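How to prepare your papers for a family reunification appointment

When I applied to bring my parents to Lirnberg, I had to go to the immigration office twice, because the first time my folder was not complete. After this I helped my cousin Sinan Dursun with his application, and it went much better. I write down the steps as we did them. The rules of your country or office can be different, so please compare with the official list first.

1. Print the newest checklist

Download it from the office website in the same month when you have the appointment. We used one from March, and later one form had a new version. The old form was refused at the counter.

2. Order the civil documents

You need birth and marriage certificates for every person in the application. In our case they could not be older than 90 days on the day of the appointment. Do not order them too early.

3. Find a sworn translator

Ask for the price per page before you send anything. Ours, Doğukan Tekin, took 300 for the whole set, with stamps included. Check every name letter by letter. Sinan's mother is written with a dotted İ in one paper and a plain I in another, and the translator had to add a note about it.

4. Prove your income and your home

Bring the last 3 pay slips, the work contract and the rental contract. If you live in a shared apartment, the main tenant must sign a letter that your relatives can stay there.
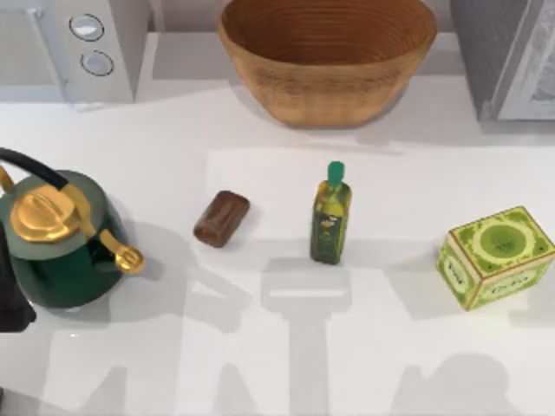
The letter should give the full address, the size of the apartment and the names of all persons who will live in it. Our officer also wanted a copy of the tenant's ID.

5. Make two copies of everything

Keep the originals in one folder and the copies in another, both in the order of the checklist. The fee was 200 and could be paid only by card.

6. On the day

Come 20 minutes early. Answer only what is asked, and if you do not understand a question, ask the officer to repeat it. Before you leave, ask for the receipt with your case number. You will need this number for every email and phone call to the office.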